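Ititz Cell 5: Setup and Maintenance Notes, with Data Card

Maintained by the Briluvov workshop, Dramen site
Last revised: July 30, 2022

Scope

This document covers the installation, daily care and repair of Ititz Cell 5, a tabletop robot cell used for ribbon and soft-wrap handling. It also serves as the data card for the recordings released with the cell under the name Ititz Ribbon. Persons who intend only to use the recordings may go directly to the section "Contents of the release." Persons who operate, move or service the cell are expected to read the whole document before switching on the power.

The document replaces the earlier setup sheet and the separate cable notes issued in November. Where a printed copy at the bench differs from this text, this text applies.

General arrangement

The cell is built on a fixed table with a dark gray marble-patterned top. The arms are carried on aluminum extrusion. A pale backdrop sheet is laid over part of the working surface. Each working arm carries a small camera near the gripper, and the view from that camera is the main reference used for alignment after service.

The cell is controlled from one workstation, which is placed outside the reach of the arms. Motor power and logic power are supplied separately. The motor supply has its own switch and its own emergency stop, and the stop does not remove power from the cameras or the workstation. This arrangement is intentional and must be kept when parts are replaced, as the last seconds of camera data are often the only record of a fault.

Installation

Before mounting any arm, check that the table is level in both directions and that the extrusion is seated flat against its supports. Tighten the frame bolts in two passes. An arm mounted on a frame that has been tightened unevenly will pass the zero check and then drift over the first days of use.

The arms are mounted with motor power off. The mounting plate is offered up to the rail, the bolts are started by hand, and the plate is squared before final tightening. The plate must not be used to pull the rail into line. If the bolts do not start freely, the rail is to be corrected first.

Joint motors are identified by the codes printed on their housings. Record each code in the cell log together with the joint position and the arm. Codes are to be read from the housing itself and not copied from the packing list. Where a code is worn or partly hidden by a cable, record the legible characters and mark the rest as unread.

After mounting, move each joint by hand through its full range and watch the cables. A cable that draws tight at either end of the range must be rerouted before power is applied.

Cable routing

Most faults recorded on Cell 5 have been cable faults. The following rules apply to both arms.

Leave a free loop at each joint. The loop should be large enough to follow the joint without lifting the connector, and small enough that it does not reach the gripper or the material on the table.

Support the connector box by its own fastening. The cable is not a support.

Keep sleeved runs on the upper side of the arm where possible. A sleeve that hangs below the arm will catch on ribbon ends and on the folds of wrapped goods.

Do not use adhesive tape on a moving section. Tape may be used on the frame for a temporary run, and it must be removed at the end of the shift.

Exposed circuit boards near the frame must be checked for contact with the extrusion each time an arm is removed or refitted. Motor wires that pass close to a board are to be inspected at the same time - particularly at the point where they leave the connector.

Reference view

The wrist camera is checked with wrapped goods on the table. An empty surface gives good focus readings but does not show whether the gripper finger and the ribbon can be seen together, and the recordings depend on both. The operator brings the finger to the ribbon near the knot, closes it on the loop, and holds position while the view is examined.

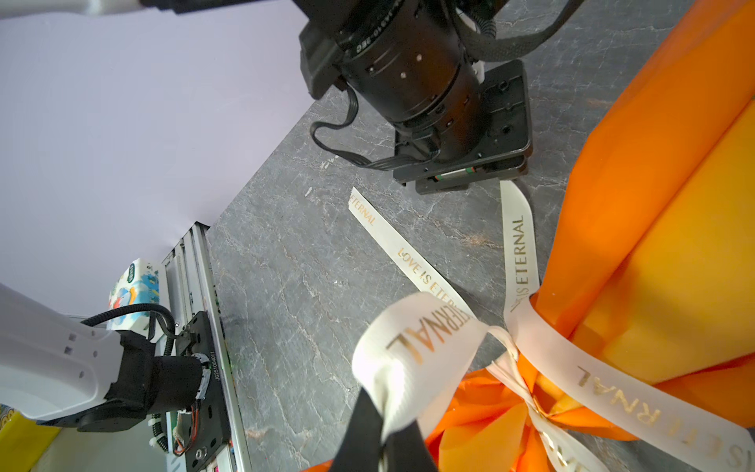
Wrist camera view with the gripper finger holding the ribbon loop near the knot.

The view is accepted when the held part of the ribbon and the knot are both visible and the printed lettering can be read. Lettering is a convenient test of focus because it lies at several distances from the lens at once. If the lettering on the loop is sharp and the lettering on the tails is not, the focus is set too near and should be adjusted before recording. Upside-down lettering is of no concern, as the ribbon may lie either way.

Clearance between the other arm's gripper plate and the table is judged at the bench with a gauge. The camera looks down on the work and cannot be relied upon for height.

Zeroing and calibration

Zeroing is carried out after any of the following: removal of an arm, replacement of a joint motor, contact with the table, or an emergency stop under load. The joints are moved by hand to the marked positions, the zero routine is run from the workstation, and the result is written to the cell log. The routine is then run a second time. If the two results disagree, the joint is to be inspected for play and the routine is not to be repeated until a cause has been found.

Camera calibration follows zeroing and uses the printed board stored with the cell. The board is held flat, without clips on its printed face. Calibration files from an earlier mounting must not be reused, even where the camera itself has not been touched.

Routine care

At the start of each shift, the operator checks the gripper fingers, the free cable loops and the emergency stop. Fingers are wiped with a dry cloth. Solvent is not permitted, as it leaves the finger surface slick and alters the grip on satin ribbon.

At the end of each shift, loose material is cleared from the table and the linear rail at the gripper is brushed clean. Glossy wrapping sheds small fragments, and these collect at the rail and behind the fittings.

Once a week, the bolts at the mounting plates are checked with a torque wrench and the backdrop is smoothed and refastened. A backdrop that has crept across the table changes the background of the recordings and has in the past been mistaken for a change in lighting.

Every 2,000 operating hours, each joint is opened for inspection by a member of the workshop. Operators do not open joint housings.

Fault finding

Joint does not respond, other joints normal. Switch off motor power. Check the connector at the affected joint, then the cable loop on either side of it. Replace the cable before replacing the motor.

Arm stops at the same position each time. Look for a tight cable or a sleeve caught on the frame. If none is found, move the joint by hand with the power off and feel for resistance.

Ribbon slips from the finger. Check the finger surface for adhesive residue. Increase closing force only after cleaning, and return it to the standard value before the next session.

Ribbon or wrapping torn. Reduce closing force and inspect the finger edge for burrs. Worn fingers are replaced in pairs.

Camera image freezes. Reseat the camera cable at the workstation end first. The wrist end is reached only with the arm parked and motor power off.

Replacement of a joint motor

Park the arm on its rest and switch off both supplies. Photograph the cable loop and connector before disturbing them - the original routing is seldom remembered correctly. Disconnect the motor, support the arm above the joint, and remove the screws in a cross pattern. Fit the new motor dry, confirm that it seats fully, and tighten in the same pattern. Restore the cable as recorded, enter the new code in the log, and carry out zeroing and calibration in full.

Removed motors are labeled with the date and the fault and sent to Ammann, which holds the service contract. They are not to be kept at the bench as spares.

Contents of the release

The release contains 2,612 recordings of ribbon and wrap handling made on Cell 5. Of these, 183 are marked as maintenance recordings. They were made during checks after service and include pauses, repeated motions and operator corrections. They are supplied in a separate folder and are left out of the standard training split.

Each recording holds the camera streams, the joint positions of both arms, the gripper opening and a short text label for the task. Times are given in seconds from the start of the recording. Joint positions are given in radians and follow the zero in force on the day.

Known limitations

All recordings were made on one cell and one table. Clearances, lighting and cable positions are particular to that cell. Motor replacements during the recording period produced small steps in joint zero, and the cell log included with the release gives the recording number at which each step occurs. Everyday objects may be present on the table beside the work, and no attempt has been made to remove them.

Recordings in which the ribbon was dropped have been kept and carry the label "released early." Torn material is labeled in the notes field only.

Changes and contact

Proposed changes to this document are submitted to the Briluvov workshop in writing, with the cell number and the section concerned. Urgent safety matters are reported by telephone to the Dramen site desk, and the cell is to remain switched off until the desk has replied.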